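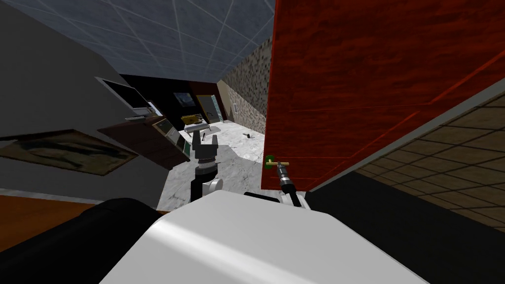
Doors, trolleys and tea breaks: our project at the Pemholm records office
Second-year group project, Work and Technology module
February 19, 2022

When we first asked the staff at Pemholm what they would most like a robot to do, we rather expected them to say the filing, or perhaps the heavy boxes. What most of them said was the doors. The office is an old building with a good many of them, all kept shut for fire safety, and anyone carrying files has to stop, put them down, open up, pick them up again and carry on (and then do the same thing coming back!).

Pemholm has been thinking of taking on a two-armed robot from a firm called Biltelix to carry files between the store and the reading desks. Nothing had been bought when we began in June, so our group worked in simulation, using rooms made up in a program called Vilia. The robot has to find the door, take hold of the lever handle, press it down and get itself through without bumping the door frame. We ran 700 trials. Handles gave us far more trouble than walking routes did, mostly when the robot came at the door from too sharp an angle, and we spent a very long week on that alone.

The other half of the project was talking to people, and we enjoyed it more than we thought we would. We spoke to 40 members of staff, some over a cup of tea and some while trotting along beside them down the corridor. The porters told us they walk up to 1,000 steps on a single delivery to the far store, and several of them said their knees would be glad of the help. But they also told us that the walk is when they hear things - who is off ill, which reader is getting cross, which shelf is about to give way. If the robot does the carrying, that news will need some other way of getting round.

The desk staff had a different worry, namely who would be called when the robot got stuck. They already look after the printers without it being in anybody's job description, and they could see this going the same way. We think Pemholm should settle that before any machine arrives, and put proper time aside for it in the rota.

Our code and interview notes are in the shared Chu folder, with the failed door trials kept in a folder of their own for next year's group.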